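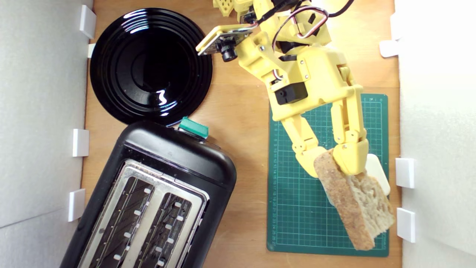 Last changed in March

The Line Item

The budget form had a box for "Justification of Need," and Wichai Ruangrit had been looking at it since lunch.

He ran equipment planning for Flatdale, a chain of breakfast counters that sold toast, mostly, and coffee to people who had come in for the toast. Head office wanted a three-year plan for automation. It wanted the plan by four o'clock. It had also said, in the same email, that it trusted his judgment, and he took that to mean it had already decided and would like his name on it.

There were two bids. Zornis proposed a steel cabinet the size of a phone booth that would take in a loaf at one end and, after a period described in the brochure as "brief," present toast at the other. It cost more than Wichai's house. Khattak, who worked in the back room and owned a soldering iron, proposed the yellow arm.

"How much is it?" Wichai asked.

"Depends what you count," said Khattak.

"I count everything. It's my job."

Khattak slid over a sheet of paper. Printed parts, motors, a camera, screws. Foam board for the walls. One toaster. The total was $1,527, and someone had drawn a box around it, then a second box around that.

"What about the plate?"

"I brought the plate from home."

Wichai wrote down "plate" and left the amount blank. He had once seen a whole department closed over a borrowed microwave.

The arm, meanwhile, had hold of a slice of bread. It held it by the top end, over the green mat, the way you might hold up a sock that had turned up in the wrong drawer. The toaster sat to one side with both its slots open. Wichai leaned in and then leaned back out, as he didn't want to be thought of as rooting for it.

"And how many slices an hour?"

"It's early," said Khattak.

"The form has a box."

"What does Zornis say?"

"Zornis says 200."

Khattak thought about this. "Put 16," he said. "It's a good 16."

Wichai put 16. In the next column he had to give the rate for the current method, and the current method was Mrs. Atorura at the Mill Street counter, who could run four toasters while doing the crossword and had never been asked for her throughput. He called her.

"Is this about the raise?" she said.

"It's about equipment."

"Then I need a new butter knife. I put in for one last March."

He found the request. It had been sent back for lack of a second quote. He looked at the butter knife for some time, so to speak, and then at the Zornis brochure, where a woman in a white jacket was smiling at a steel door. The service contract was on page nine. It renewed itself every year unless you wrote to them in a window of five days, and the brochure didn't say which five.

"Does yours come with a service contract?" he asked Khattak.

"I'm down the hall."

"Spare parts?"

"I'd print them."

"Training?"

Khattak looked at the arm, then at the bread. "For it or for us?"

There was no box for that. Wichai moved on to depreciation. The arm could be written off over five years, the toaster over three, and the bread, after a call to accounting, was ruled a consumable. Accounting wanted to know how much bread. Wichai said some 2 loaves a week, and accounting said that seemed like a lot for a pilot, and was anybody eating it?

"No," said Wichai.

"Only in the mornings," said Khattak, who wasn't supposed to be on the call.

At ten to four he filled in the last of it. Year one: the arm, one unit, back room only. Year two: review. Year three he left as "to be determined," a phrase he had gotten a great deal of use out of over his career. Under Justification of Need he wrote, "See attached," and then he had to find something to attach, so he attached Mrs. Atorura's request for a butter knife, with Khattak's sheet as the second quote.

Both were approved by five. The knife came first.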